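So I finally got my tour of the Skondura shop in July, and I've been boring everyone at home with it ever since! They make and look after the hand-held grippers that people use to record everyday picking jobs, which then go into training robot arms. Hayley Crabtree met me at the door at 4 and took me straight to the service bench, which was the part I'd come for.

Every gripper gets a full check after 3000 open-and-close cycles. Hayley had bench unit 17 in pieces in a tray (very tidy tray, mine would be chaos). She peels off the old finger pads, wipes the jaws, presses on new pads and then closes them on a strip of paper. If the paper slides out on one side, the jaw is out of line and she goes back to the hinge screws. I had a try and overtightened mine, so the jaws stuck halfway. Oops. She backed them off a quarter turn and they moved fine again.

After that it's the opening width, checked against a Heitmann gauge, and the number goes in a paper logbook. They were on entry 1656. I asked why paper and she said the tablet kept going flat!

The last stage is practice picks, all small awkward stuff, and beads are the ones she likes for showing up a worn pad. I could have stayed another hour, but the Trondport bus doesn't wait.

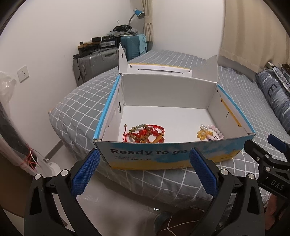 Gripper with blue finger pads at the front of a "Ready to go" box, two clusters of bracelets inside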